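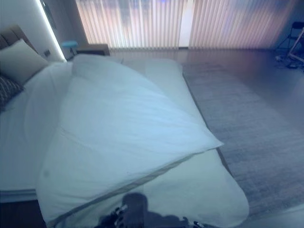

Zumham Washed Cotton Duvet Cover

Item no. 118
Made by Wouters for Zumham
In stock – ships in 4 working days

A plain duvet cover in long-staple cotton percale, washed once at the mill so that it is soft from the first night. The weave is tight and matte, with a cool, dry feel that suits people who sleep warm. It gets softer over the first several washes and then stays that way for years.

The Zumham cover closes at the foot with flat shell buttons, set on a double-folded placket. There are no snaps or zippers. Inside, each corner has a cotton tie long enough to knot around a duvet loop or, if your duvet has no loops, around a bunched corner of the duvet itself. The ties are sewn into the seam and will hold up to a hard shake.

Sizes

Twin: 68 x 88 in
Full/Queen: 88 x 92 in
King: 106 x 92 in

All sizes are given after the first wash. Expect a further 2 percent of shrinkage in length if you dry on high heat. If your duvet measures between two of our sizes, take the smaller cover for a fuller look and the larger one if you like the bedding to lie flat. For a mattress deeper than 14 inches on a queen bed, many customers choose the King so that the sides hang low enough.

Colors

White, Chalk, Flax, Slate. White and Chalk are close to each other – Chalk has a little yellow in it and looks warmer next to a white sheet. Order a swatch if you are matching a set you already own. Slate was redyed in October and is now slightly darker than before, so older Slate pillowcases will not match exactly.

Fabric and construction

100% cotton percale, single-ply yarn
Enclosed seams on all four sides
Shell buttons, one spare sewn to the care label
Abrasion tested to 3000 cycles by the mill
Woven and sewn at the Bronska mill

Single-ply yarn is the main reason this cover weighs less than most others at the price. Multi-ply fabrics can carry a higher thread count on the label, but they are heavier and hold more heat. We do not print a thread count on the package.

Care

Machine wash warm with similar colors. Button the cover before washing or the pillowcases will end up inside it. Tumble dry low and take it out while slightly damp, or hang it on a line. Iron on the reverse side if you want a crisp finish. Do not use chlorine bleach on Flax or Slate. Fabric softener leaves a film on percale and is best left out.

What fits inside

The cover works with any down, wool or synthetic duvet of the matching size. Our own Horkia wool duvet has loops in all four corners and is cut one inch larger than the cover on each side to fill it out properly. The Horkia is sold separately.

Pillowcases and shams are also sold separately, in the same four colors. The shams have an envelope back and no flange.

Orders and returns

You can return an unwashed cover within 30 days in its cloth bag. Washed covers can be returned only for a fault in the fabric or stitching. Swatches are free, limit of four per household. Hotels and rental owners ordering ten or more should use the trade form. Each dye lot runs to 1000 covers, and we will hold pieces from one lot for you on request.

Related items

Zumham fitted sheet, deep pocket
Zumham envelope sham
Horkia wool duvet, light and medium weight
Replacement shell buttons, card of six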